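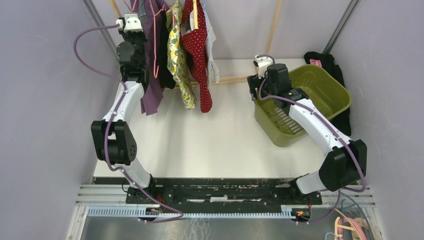 Dear Romana,

You asked for a proper update before the second half of the grant is released, and I'm sorry it has taken me a little longer than I promised. I kept wanting to write "just one more run and then I'll send it," and as you know from last year, there is always one more run. So I have made myself stop and write this down as things stand on April 7, 2020.

## Where the project is

The short version is that the Riltbridge student robotics club has a working two-arm station for handling clothes, and the students can collect their own practice runs on it without me standing over them. That was the first of the two goals in our application. The second, getting the arms to do a simple part of the job on their own, is under way and going better than I dared hope in the fall, though it has a good distance still to go.

The students call the station Moriarty. I was not consulted. The name came out of an evening in which every sleeve seemed to be plotting against them, and it stuck so firmly that it is now on the sign-up sheet and in all the folder names, so you may as well get used to it too.

## What the students chose to work on

Our application talked in a general way about "household tasks with soft objects," and I think you rightly wrote a question mark beside that. After a lot of discussion the club settled on laundry: garments on hangers, a rail to hang them on, and a basket. Two arms work side by side over one tabletop, so that one can be up at the rail while the other is busy at the basket. It sounds humble, but cloth is a miserable thing for a machine to deal with. A block is the same shape every time you pick it up. A shirt never is, and the students have come to respect that.

They picked the clothes themselves, and I was pleased with how much thought went into it. They wanted plain things and busy things together – a floral print, polka dots, something very pale, something black – so that whatever the arms learned wouldn't depend on one lucky color. The pale and the black pieces are still the ones that give us the most grief. The side walls were a good decision as well. Before we had them, every person who walked past in a bright sweater became part of our data, and we threw out a whole batch on that account (a sad afternoon, but a useful lesson).

## Practice runs

We set ourselves a target of 100 clean recorded runs of taking a garment off the rail, and another 100 of putting one into the basket. The first set is complete. The second stands at 29, and I would rather give you that number plainly than dress it up. We lost time to a wrist joint that kept drifting out of calibration, and then to a cable that snagged whenever the arm reached high. Both are fixed. The students have since become very strict about how cables are tied along the arms, and they check one another's work before anything is switched on.

Finbarr Mac Giolla has been looking after the software side with the older students, and the small labeling program they wrote together, Zorkik, has saved us many hours. It lets a student mark where a run went wrong and add a note. I do recommend reading the notes sometime. My favorite says only "hanger came too."

That one, by the way, sums up our main technical difficulty. Sliding a garment free while the hanger stays on the rail takes a gentle little tilt that people do without thinking, and it has taken the students weeks to do it reliably by remote control, never mind teach it.

## Money

Spending is in line with the budget apart from one item. We ordered spare gripper fingers from Fetex earlier than planned, as the first pair wore smooth, and I moved the money over from travel. I hope that's all right – the receipt is in the shared folder, and I can put it back if you would prefer we covered it some other way.

## What comes next

The plan for May is to finish the basket runs, train on both sets together, and try the arms on a garment they haven't met before. If meeting in person remains difficult, the labeling and training can go on from the students' homes, and only the recording will have to wait. Finbarr has already drawn up a schedule for that.

I'd be grateful if you could let me know about the travel money and whether you would like the run logs sent separately. The students would also love to show you the station over a video call, and several have already volunteered to do the talking.

With warm thanks, as ever, for your patience and your support,

The club advisor, Riltbridge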